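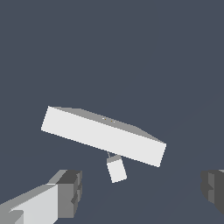 Floating shelves go wrong at the wall plug stage, and I've ruined enough plaster to know. Mark your first hole, then lay the level on the shelf itself before marking the second. A long white slab with its left end higher than its right looks daft even with nothing on it, and a plain one with crisp straight edges shows up every wobble. I let mine sit 2 mm out once and it drove me mad for 14 months!

Old plaster crumbles, so start with a small bit and go up in steps – slowly, no hammer setting. Hoover as you drill.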